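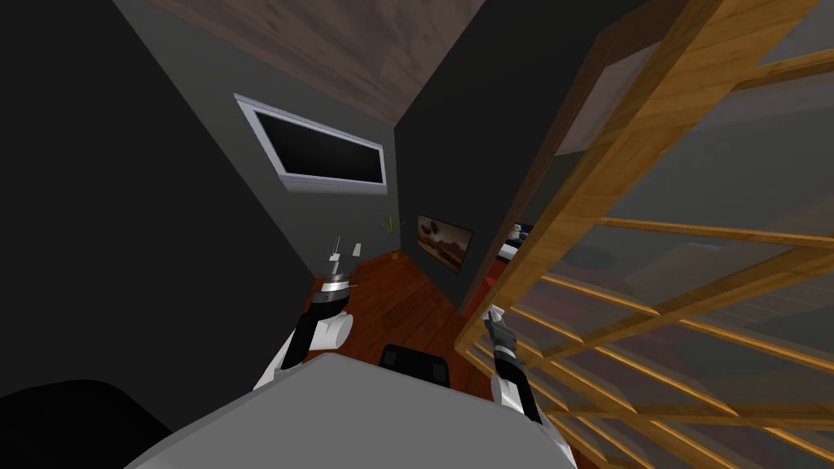 ## 4. Setting Up a Game in Verkia Sideline

Verkia Sideline keeps down, distance, and player stats for one game at a time. Enter both rosters before kickoff.

1. Open **Season > New Game** and pick the home team.
2. Enter the visiting team, or import a roster file from Jindness.
3. Set the quarter length. High school games load at 12 minutes. Change this to 15 for college rules.
4. Tap **Save Game**.

**Note:** Jersey numbers can't repeat within a unit. If two players wear 71, assign one to offense and one to defense.
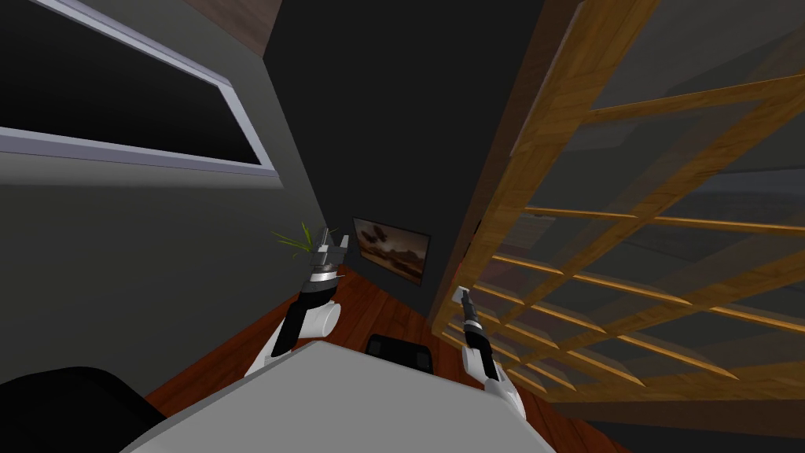 Play entry works best with one person calling and one person typing. If you are logging from film indoors, choose the Night theme under **Display**. It is easier on the eyes in a room with dark walls, or when the window has gone completely dark, and the down marker stays yellow in either theme. The Segers theme is for direct sun only.

### 4.1 Logging a play

1. Tap the play type: **Run**, **Pass**, **Kick**, or **Penalty**.
2. Tap the ball carrier or passer.
3. Drag the ball to the new spot and tap **Confirm**. 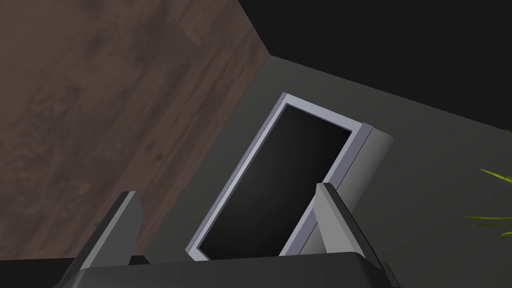
4. Check the down and distance at the top of the page. If either is wrong, tap **Undo** and enter the play again.

**Caution:** Undo goes back 2 plays. To fix anything older, use **Edit Drive** at halftime or after the game.

Files made in Zitau format open as read-only.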